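Week 4 handout: table rules for the two-arm cell

Hi all. Naledi Oosthuizen asked me to put in writing the stuff I keep saying out loud at the bench, so these are my notes from the February session, tidied up a little (only a little!). Bring them with you, because I will ask.
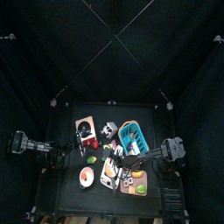
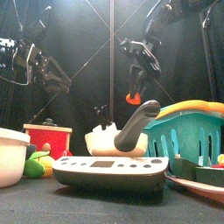
Toy kitchen task, two arms over one table, overhead and side views.

First rule, and the one I'm fussiest about: hands stay outside the curtain line while the arms have power. I don't care if the tomato has rolled somewhere silly. Call "hold", wait for your partner to say it back, then reach in. Sixten Hedlund runs it the same way in his group over at Grevthorpe, and I stole the call-back from him.

Second, cables. Look at the first picture again and follow the dark cables along the right arm, over by the cutting board. Before every run I want you to move each arm through its full reach at slow speed and watch the cables the whole way. If one drags across the props, stop and re-clip it. Please don't tell me it'll probably be fine.

Third, two arms, one owner per zone. Before you start, agree out loud which arm gets the middle of the table and when it gives it up. Our Brernley sheet calls this "shared space handover" and spends 4 pages on it, but saying it out loud covers most of it. If you can't say who owns the middle, you're not ready to run.

Speed: 20 percent for the first pass with any new layout, even if you only swapped the basket to the other side. Jae-hoon Chae will happily tell you what he thinks of people who skip this one.

Props go down before power goes on. Nothing gets added mid-run, and anything that leaves the table stays off until the next reset. Write the layout in the log, with your initials and your partner's.

For next time, read section 2 of the Brernley sheet and come with one rule you'd change. I'd love a good argument about the speed limit!

Questions: Rhea Bañez, Room 155 | © Enriquez Robotics Teaching Lab | Back to top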